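Room Tidy Helpers Wanted – Gristevville

I run Plorano, a small tidying service, and I'm looking for two people to join me for a run of bedroom clear-outs starting Mon 12 August. Small rooms, mostly, where the bed has turned into the table, the desk has turned into the kitchen, and the toiletries have wandered everywhere!

You'd be sorting bottles, books, basins, kettles, all the everyday stuff people live with, and finding each thing a spot that makes sense. I like to work from the bed outward – get the mattress clear first, then the shelf, then the floor. If you have a better system I'd love to hear it, I'm not precious about mine.

The work is part time, mornings, some 34 hours a month. Most of the rooms are in the Usmani building and a few are over on the Gorelard side of town, so you'll want to be okay with stairs. Bring shoes you can slip off at the door. Gloves and boxes come from me.

You don't need experience. You do need to be gentle with other people's things and happy to ask before tossing anything (even a bottle that looks finished). Being able to read a label in more than one language is a real plus, as a lot of what we sort is skin care and food from overseas.

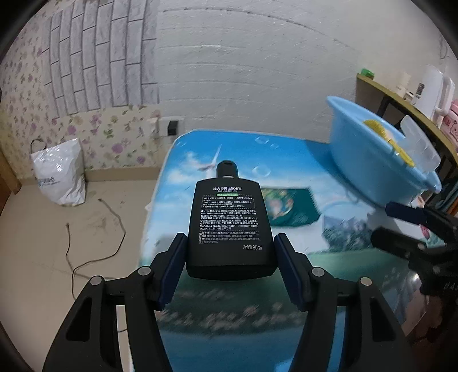

Do I have to work alone in someone's room?
We always go in pairs, and the person who lives there is welcome to stay and boss us around.

To apply, drop a note at the Plorano desk with your name, your free mornings and the messiest room you've ever sorted out. Mention ad 3,463 so it gets to me.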